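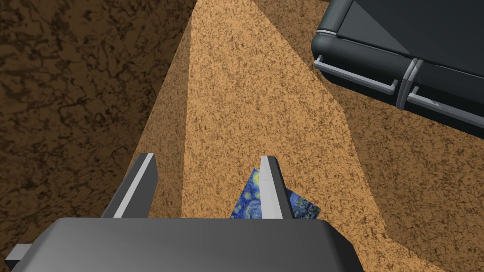
## Gripper class, sim week: a thread

**1/** OK so we finally got into the simulator part of the class and I have to share, since I've been talking at everyone in my house for days. The task is called Postcard. Get the little card with the Starry Night-style print off the speckled orange table and over to the case. One arm, two flat fingers. I love it so much.

**2/** For people who are new here: I'm in the evening robotics course at Fairweather, the one that runs through July. Most of us had never touched an arm before. My background is baking bread and fixing bikes (badly).

**3/** Why a card? It's THIN. With a block you can be pretty sloppy and the fingers still close on something. A card tips, slides, or you come down a hair too low and shove your fingers into the table. Our teacher Kuo-hua Lam calls it "the humbling object" and yep, I've been humbled.

**4/** The view we all work from is the wrist camera, looking out past the palm. It takes some getting used to! One finger can hide a good chunk of the card, and you have to guess at the angle from whatever swirls are poking out on either side.

**5/** My first full batch was 300 tries. I set it going, made dinner, came back and read the log standing up with a fork in my hand. 244 good ones!! I yelled. The cat left.

**6/** Then I looked at the misses and most of them were the same miss. Card at a steep tilt, fingers come in square, one corner gets pinched and the whole thing spins out. So now I'm turning the wrist to match the card before closing. Two extra lines of code, an entire evening to get the sign right.

**7/** (It was a minus. It's always a minus.)

**8/** Somebody asked which software we use. The class runs everything in Ekar, and the scenes come from a pack our lab partners at Mondier put together. You can swap the floor, the table top, the lighting and the props. I have the dark marbled floor on mine. My partner's keeps coming up with one so shiny it messes with her card detector.

**9/** Lighting matters way more than I figured. My table gets a bright wedge across it with darker orange on both sides, and my first edge finder was 100% sure that the line between sun and shade was a card. It went for that line over and over. Very confident little robot.

**10/** Fix for that one: I stopped looking for edges and started looking for blue. There's plenty of blue in that painting and none on the table. Kuo-hua said it's cheating "in the good way" and then gave me a different card with an orange print for homework. Fair!

**11/** Team total as of tonight is 1,922 runs saved. We each have a folder, and the rule is you keep the bad ones too. I used to delete mine out of embarrassment. Please don't do this, I needed them later and had to make the same mistakes again on purpose.

**12/** Next up is the case. It has two bar handles with a latch between them, and the stretch goal is to pull on a handle after the card is dealt with. My plan so far is "grab it and hope." If you've done handles with flat fingers like these, please tell me how you approach the bar. From above? From the front?

**13/** End of term we take our code to the student meet at Trekuvport, with more than 20 teams signed up. Each team gets a table layout they haven't seen before. I am so nervous and I can't wait.

**14/** Going to run one more batch with the wrist fix before bed. Will post the number in the replies, good or bad.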